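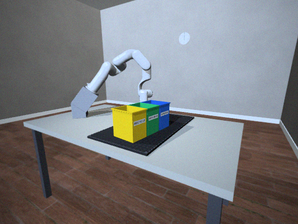

The Arm That Wouldn't Let Go

By run 37 I was in love with it. I had been at Gustico for two weeks, in the upstairs office in Jukport where the radiator knocks, and they had given me the sorting cell to mind. Pick up a part, drop it in a bin, go home. What a thing to be paid for! I ate my sandwiches at the screen so I wouldn't miss a drop.

The real cell was waiting at Stevasport with its power off. Before anyone threw that switch, the arm had to get through the rehearsals on my machine without a fault, and for 1,060 runs it did. I told the whole stairwell. I may have told the postman.

Then it stopped letting go.
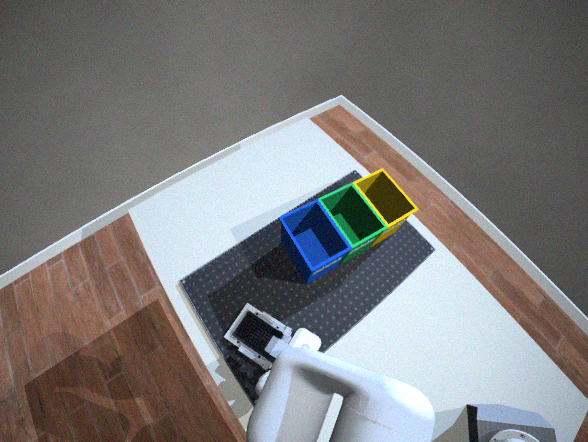

Gustico Rehearsal Team, Jukport

The log said "open". It said so every time, cheerfully, twenty milliseconds after the command went out. But on the replay the fingers stayed shut and the arm pulled upwards with the part still in its grip, bin and all, until the joint limits cut in. In here that costs you a red line of text. At Stevasport there would be a person beside the table, reaching in to help.

I went cold, and then (I'm sorry, but it's true) I was thrilled. A proper fault, and it was mine!

I stayed until the cleaners had gone. I slowed the replay down and nudged it on one step at a time, past the lift, past the turn of the wrist, down to the rim of the blue bin.

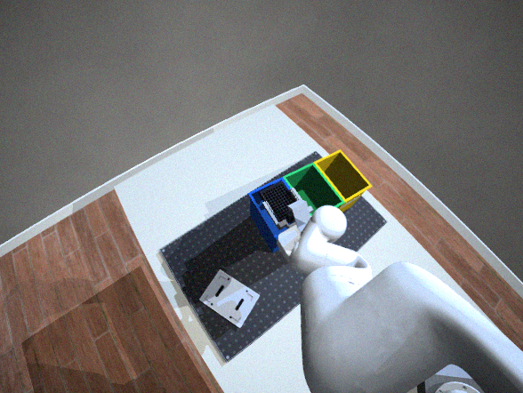
Run 3,364, stopped at the blue bin.

And there it was. Bilyk, our control program, marked the gripper open the moment it asked for it. It never checked. If the fingers met the wall of a bin on the way out, they stuck, and Bilyk sailed on to the next move believing every word it had told itself.

I wrote the check in 20 lines — wait for the fingers, and if they don't answer, stop everything — and rang Stevasport to say leave the power off.

"How long?" they asked.

"Until it listens," I said, and set it going again from run one.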